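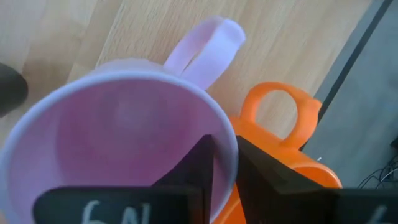 *Figure 1. View from a wrist camera, with a pink cup and an orange mug at the fingers.*

## Setard two-arm bench: frequently asked questions

This page is maintained by the Custia robotics workshop for staff and students who are rostered to look after the Setard bench. It covers routine care only. Faults that are not listed should be reported to the bench supervisor, Tshepo Msimang.

**How often must the wrist cameras be cleaned?**

At the start of every booking. Use the lint-free cloth kept in the Steyn drawer and a single pass of lens cleaner. Household glass spray is not permitted, as it leaves a film that shows up as a grey haze in the recordings. If the picture is still soft after cleaning, check that the camera has not shifted in its clamp before adjusting the focus ring.

**What is the handwriting on the gripper pads for?**

The characters identify the pad in the maintenance log. Copy them into the log exactly as written whenever a pad is changed. If they have worn away, re-mark the pad with the white paint pen and allow it to dry before the arm is powered.

**When should the finger pads be replaced?**

Pads are replaced after 1000 grasp cycles, or earlier if the surface has become shiny or torn. Always replace both pads on a gripper together. Mixing old and new pads causes the fingers to close off-centre, and a light cup will tip.

**Why does the arm struggle with the clear cups?**

Transparent plastic gives the camera very little to work with, and the colour of the timber shows straight through it. Before a clear cup is used, the camera check should be run with the fingers open and the tips pointing at bare wood.

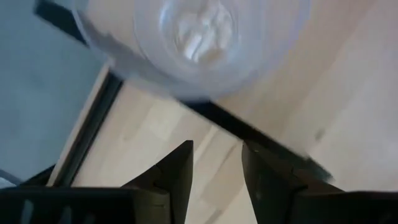

Exposure is then set by hand and locked. Automatic exposure tends to drift when glare from a rim enters the view, and the calibration will be rejected if the value changes partway through. The locked value is to be recorded in the log with the name of the operator.

**How are the arms returned to their start position?**

Select Home in the Pluteck console and keep clear of the frame until both arms have stopped. Do not push an arm by hand while the motors are energized. If one arm reports a joint error, home the other arm first, then release the brake on the faulty joint and follow procedure 29.

**Where should the cups be placed before a run?**

They should be spread between the raised shelf and the open table, with enough room for a gripper to descend beside each one. 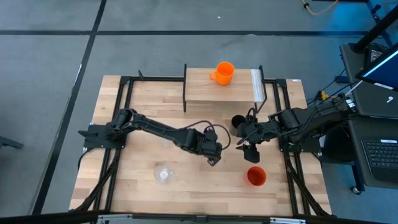 *Figure 2. The bench from the fixed camera, with cups on the shelf and tabletop.*

**What should be checked on the cables?**

Each loop at the wrist must move freely through the full range of the joint. Look for flattened insulation and for ties that have slipped. A cable that catches on the shelf is to be re-tied before the next run, and the change noted in the log.

**Who may loosen the arm mounts?**

Only persons who have completed the mounting module. The base bolts were last torqued in November, and any movement at the base voids the current calibration.

**Where are spare parts kept?**

Pads, ties and lens cloths are in Room 122. Please sign for anything removed.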